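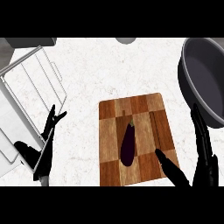 Two new hands in the Cliludthorpe kitchen

14 shares · 3 comments

Since March the vegetable station at Cliludthorpe is changing, and many of you have asked what it means for the shifts. The robot from Billari will first learn in simulation, and the aubergine on the chequered board is one of its practice tasks. It has two black hands with several fingers, and a large grey bowl stands on the worktop to the right of the board.

The Bernel canteen serves 80 lunches a day, the Rampersad site 100. Nobody loses hours. The early preparation shift will start at 7 and not at 6, and the knives stay with the cooks – this we have agreed in writing.

What will be different is the kind of work. One person on each shift will watch the robot and stop it when necessary. For this there is a training of 27 hours, paid as normal time. Some colleagues are glad to lift less, others are worried to become only watchers. Please write your opinion on the list beside the kitchen door.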